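### 4.2 Stacks and mixed trays

The Gisthorpe table was set out with two kinds of grouping that the coding scheme of Section 3 treats separately. A stack is a group of flat items in which each item carries the one above it and no other support is involved. A mixed tray is an open container holding items from more than one household category. Both are common on domestic tables and both caused disagreement between coders in the pilot, for different reasons.

For stacks, the difficulty lies in deciding when a pile is square. The Calleo guidelines used in the pilot asked coders to mark a stack as "aligned" or "not aligned" by eye. Two books of different sizes can share one edge and differ at the other three, and coders divided over whether such a pile should count as aligned. The present scheme drops the single label. Coders record two properties instead: offset, meaning that part of the lower item's upper face is exposed, and rotation, meaning that the edges of the two items are not parallel. A stack may have either property, both or neither. Offset is coded even where it follows from a difference in size, and the size difference is noted in a free-text field.

Covers were a second source of disagreement. A book wrapped in clear plastic returns bright streaks where the light falls on it, and in the pilot these streaks were sometimes taken for the edge of a page block or for a loose sheet lying on the cover. Coders are now told to trace the outline of the book first and to disregard any bright line which stops short of that outline. The language and content of the printed text are not coded. Whether the front or the back of a book is uppermost is coded only when the coder is certain, and is otherwise left blank.

Figure 3 shows one arrangement in two views. The stack receives the codes "two items" and "offset". The item underneath is identified from the strip of pink cover that remains exposed, which carries enough small print to be recognised as a book and not as a folder or a box lid. 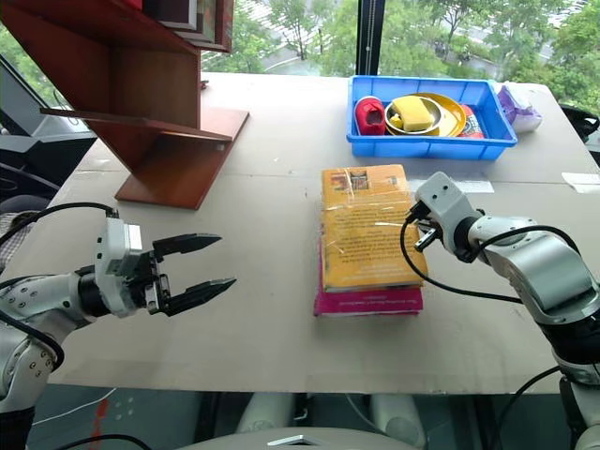
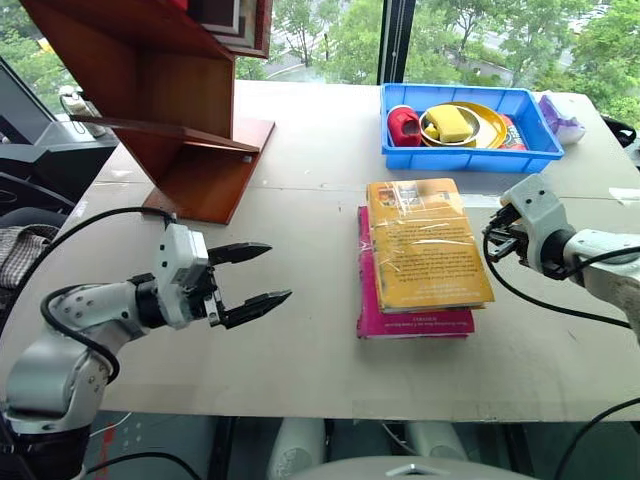 **Figure 3.** Two views of the book stack: a plastic-wrapped orange-yellow book on a magenta-pink one, with the blue mixed tray behind it and the crumpled bag to the right of the tray.

The tray is the harder case. In both views it holds a red object, a bowl, a plate, a sponge and a red-and-white packet, so that tableware, a cleaning item and packaging are found in one container. We code a tray of this kind at two levels. At the first level it is a single unit with one position on the table, and it counts as put away if the container itself stands in its assigned zone. At the second level each item inside is listed with its category and its nearest support. The sponge is assigned to the cleaning category whatever it rests on. The bowl and plate are assigned to tableware whether or not they touch each other.

The support field needs some care. Items in a ribbed tray with upright sides hide one another, and a plate behind a bowl can read as a plate beneath it when the line of sight is low. Where separate views of an arrangement suggest different supports, coders enter "unresolved" and do not choose between them. The same rule applies to apparent colour and material. A small bowl may be read as metal in one view and as white in another, and the item is then entered as "bowl" with no further attribute. The red object in Figure 3 is entered as "other, red", with a note of the opening in its side.

Items next to a container are coded as outside it, however close they are. The purple and white bag falls under this rule. In the pilot a minority of coders placed such bags with the tray contents, apparently because a bag and a packet were felt to belong together. Category is a property of the item and location is a property of the arrangement, and the revised form puts the two questions on separate pages to discourage the one from informing the other.

Fixed storage is recorded last. The reddish-brown wooden rack, visible in both views, is coded as furniture and is excluded from the count of items. Its boards are set at an angle and form a slanted rest above a flat base. Coders record the type of storage offered (slanted, flat or both) and do not judge whether the books ought to be in it. That judgement belongs to the tidying task reported in Section 5, where respondents were asked to name a destination for every item.

The full set comprises 600 arrangements coded under these rules, each assigned a tidiness rating on a scale of 1 to 7. Ratings were collected after the structural codes so that the general impression of the table would not affect the coding of individual stacks. The scale was anchored with the printed reference cards supplied by Bureck, which show trays and stacks separately. No card shows the two together, and raters were told to judge the table as a whole.

Two limits should be noted. Offset is recorded as present or absent, so a narrow exposed strip and a wide one receive the same code. The scheme also takes no account of how easily an item could be reached, which may matter for the items at the back of a full tray. We return to the second point in Section 6.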